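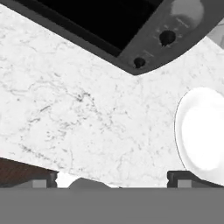

Figure 2. Rendered kitchen interior: marble countertop and dark charcoal-gray appliance, viewed from above.

4. Discussion

4.1 Staying up for no reason

Most people who take part in a sleep study say that they would like to go to bed earlier. Most of them also say that nothing is stopping them. The two statements sit side by side on the same questionnaire, often in the same handwriting, and the participants seem untroubled by it. Our study set out to look at the gap between them, usually called bedtime procrastination, and to ask whether it has more to do with poor self-control or with the kind of day that came before.

The short answer is that it has something to do with both, and that the day matters more than we expected. Participants who rated their daytime hours as belonging mostly to other people (employers, children, a parent's physical therapist) went to bed later than they had planned, and they did so on exactly the nights when they were most tired. This held in both the Stotgate and the Sodidetti samples, although the two towns differ in nearly everything else we measured, including how politely they returned the diaries.

We had predicted that the Pamis, our short measure of everyday self-control, would do most of the work. It did some. People who scored low on the Pamis delayed bedtime more often than people who scored high. Once the daytime autonomy ratings were entered into the model, however, the effect shrank to a size that would be hard to defend in front of a hostile audience, and we have no plans to try. The rating of daytime autonomy was a single item ("How much of today was yours?"), added late in the design to fill out a page. It was the best predictor in the study. The authors, having spent two years developing the other measures, report this with mixed feelings.

4.2 Who stayed in the study

Of the 599 adults who answered the first screening form, 313 met the criteria and were enrolled, and 287 completed both diary periods. Retention was therefore good by the standards of the field, which are not high. Those who dropped out did not differ from the rest in age, household size or Pamis score. They did report slightly later bedtimes in the opening week. It is possible that the people we lost were the ones we most wanted to hear from, and that they had meant to fill in the diary and were going to do it in a minute.

The diary was given through Zwane, a phone application that sends one prompt in the morning and one in the evening. We are aware of the difficulty of studying late-night phone use by means of a phone. At the pilot stage we tried paper diaries with a different group, and these came back complete, neat and plainly filled in all at once over breakfast on the last day. The application at least records when an answer was given. Fifty-two participants answered the evening prompt, which asked whether they were about to go to sleep, said yes, and were still using the application's settings menu more than an hour later. We left these nights in the analysis. Removing them made the results look tidier and, we felt, less like people.

4.3 What the delay is for

In the open comments, participants rarely described the extra hour as fun. They called it "quiet," "mine" or "the only part I don't owe anyone." Several listed what they had done with it, and the lists were modest: a show they had seen before, a game of cards against a computer, an article on the care of cast iron read to the end by someone who owned none. Few people gave up sleep for anything they would have missed sleep for on purpose.

This fits an account in which putting off sleep works as a kind of repair. A person who has had little say over the day takes some back at the only hour when it is available, and pays for it the next morning at a poor rate of exchange. On that reading the behavior is a reasonable response to an unreasonable schedule, and advice to "practice better sleep hygiene" is likely to be heard as one more demand from one more person. Eleven o'clock at night is a bad time to be handed a checklist.

A second account deserves equal space. Going to bed is a string of small jobs: locking up, brushing teeth, finding the charger, moving the laundry off the blankets. None is hard. All of them come when a person has the least energy left for starting anything, and sitting still asks for no start at all. Under this view the late sleeper is simply stuck, and the talk of having earned an hour to oneself is a story added the next day. Our data cannot separate the two cleanly. The comments favor the first account, but comments are where one would expect to find stories. 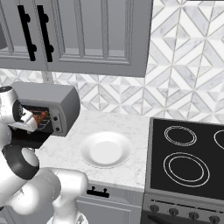 There is a hint in the weekend nights. If the delay were only a matter of low energy, it ought to fade when the day had been easy. For participants with high autonomy ratings on Saturday it did fade. For those who spent Saturday on errands and other people's birthday parties, it was as large as on a working night, whether or not they reported being tired. We find this suggestive and would like to see it tested by a team with a larger budget and no attachment to the single-item rating.

Mood the following day followed sleep length in the usual way, with one wrinkle. Among participants who slept the same short amount, those who had stayed up by choice rated the next morning a little better than those kept up by noise, work or a child. The difference was gone by the afternoon rating. Whatever people buy with the hour, it does not seem to keep.

4.4 Limits

The sample was made up of volunteers from two mid-sized towns, and they were recruited by a notice that contained the words "sleep study." People who are content with their sleep tend to walk past such notices. We cannot say how common bedtime procrastination is in the general public, and we would discourage anyone from quoting our figures as if we could.

Bedtimes were self-reported. The application's time stamps give some check on them, but a phone lying dark on a nightstand says little about the person beside it. Wrist monitors were considered and dropped for reasons of cost. We also did not ask about caffeine in a useful way. The item read "Did you have coffee late in the day?" and participants turned out to hold strong and very different views on when a day is late.

Both diary periods fell in the colder half of the year, with the second one beginning in January. Dark evenings may lengthen the stretch of time that people regard as night and so may give them more of it to waste. A summer replication would be welcome. So would a sample with more shift workers, for whom the word "bedtime" had to be explained twice in the instructions and was still, on the evidence of the comments, a source of bitter amusement.

Finally, the study is correlational. A poor day may lead to a late night, and a late night certainly makes for a poor day, and the two can chase each other through a week without either having gone first. We modeled the lagged effects in both directions and found both. The path from day to night was the stronger, but the gap was smaller than the space we have given it in this section might suggest.

4.5 Practical use

For clinicians, the main suggestion is a modest one. When a client reports going to bed too late for no good reason, it may be worth asking about the day before asking about the night. A half hour of free time placed before dinner is cheap to try and easy to drop. In the small follow-up group, several participants tried it and reported that the half hour was promptly taken over by someone else's homework. Those who managed to protect it by leaving the house did better, though there were too few of them to support a claim, and at least one spent the time asleep in a parked car.

We would be cautious about tools that lock the phone at a set hour. Participants who already used them described the ways around them in admiring detail. A lock may help a person who is merely stuck. For a person who feels that the evening is the one part of the day still under their own control, it removes the control and leaves the evening, and we would expect it to be uninstalled at some point after midnight.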